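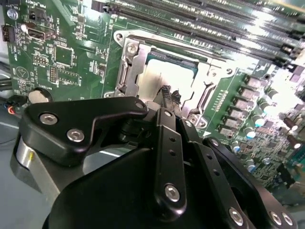 A processor seated in its socket on a green motherboard.

Skelholm opens free computer repair evenings at the Urar Street library

SKELHOLM – Got an old desktop gathering dust in the hall closet? The Memico Repair Circle would love to meet it. Starting in September, the group will host a free repair evening every Friday at 6 p.m. in the downstairs reading room of the Urar Street library, and everyone in town is warmly invited, whether or not they have ever held a screwdriver.

The evenings grew out of a spring trial that drew 657 visitors, quite a few of whom came back with a neighbor (and, more than once, a cake). A grant of $4,000 from the Kaewsai Fund will pay for tools, thermal paste and used memory for the coming season.

"People come in a little embarrassed about how old their computer is, and they go home telling everyone about it," said Amancay Sepúlveda, who coordinates the Circle. "We have tea, we have plenty of chairs, and we have all evening – so please don't be shy."

There are 30 places at the benches each week. Please bring the power cord, and back up your files first if you can. Sign up at the library front desk or by phone at extension 300.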